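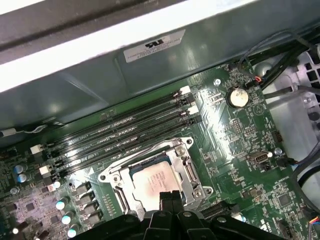 **When does a robot cell need a fresh risk review?** Any time the arm, the gripper, the part or the layout changes, even if the program stays the same.

We've had that line in the Ruvdale shop rules for ages, and I'm so glad it finally gets its own page in the new edition, out 6/21/26! Yavuz Yalçınkaya wrote most of it, and he kept it short enough to read standing up (8 pages, big type).

My favorite part is the section on working inside computers. Before the arm goes anywhere near a board, the case gets unplugged and the person at the bench signs the card. Grounding is checked at the start of each shift. The gripper force limit is written on the card too, in plain numbers, so the next person can see what was set and who set it. With the CPU socket open, slow speed only, and hands stay out of the case while the arm has power. Memory slots and small connectors get their own paragraph, and it's a good one.

There's also a neat change to the stop button test. It used to be monthly; now it's every 100 run hours, and the Brandão line has already switched over.

Printed copies are on the shelf by the Jirnex bench. Please send Yavuz your notes before July, especially if you do board work, as he's planning a second round of edits.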